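Why Do Round Things Roll Away?

Hi, it's Trinidad Aguirre again! Last time I wrote about puddles, and lots of you asked me about balls. I love balls. I have a drawer full of them at home and my cat has hidden most of the good ones.

So, put a book on a table. It stays there all day. Now put a ball down next to it and give the table a little bump. Off goes the ball! A book sits on a big flat side, and that flat side rubs against the table and holds it still. A ball only touches the table at one tiny spot underneath, so a very small push is enough to get it going.

My nephew Damian wanted to know how you keep a ball in one place, then. You can put it in a dip, like a bowl or the bottom of a bag. Even a cloth bag lying on its side will do, if the cloth makes a kind of trough. The orange ball is inside a canvas bag like that, and the pink one is out on the table.
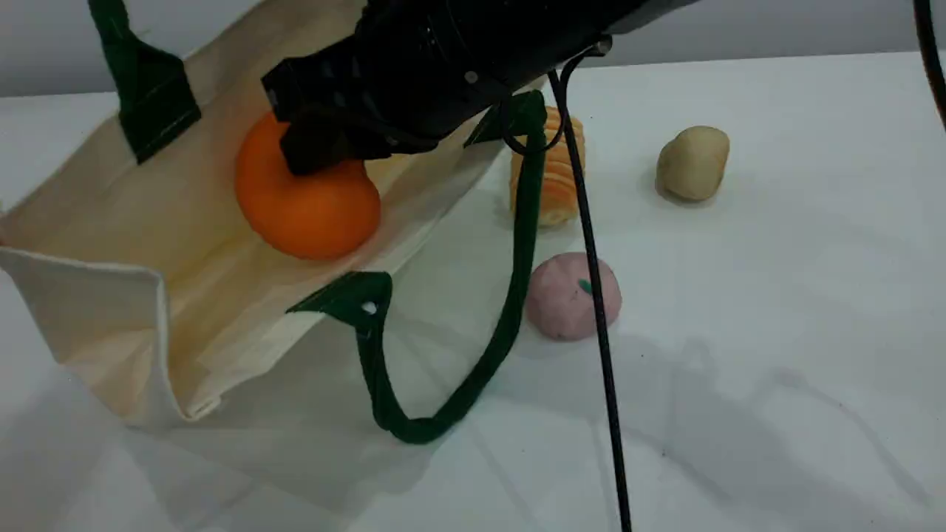
Try it yourself

You need a tote bag, two small balls and a table. Modeling clay balls are fine, just roll them nice and round between your hands.

Lay the bag on its side and put one ball in it. Put the other ball on the table. Now blow on each one (gently, no spit please!). Which one moves more? Then pat the bag flat and blow again. What about a bag with lots of wrinkles?

Damian and I did this for a whole afternoon in September and we got very dizzy from the blowing, so take a rest in between. Write down what you find out and show it to somebody at home.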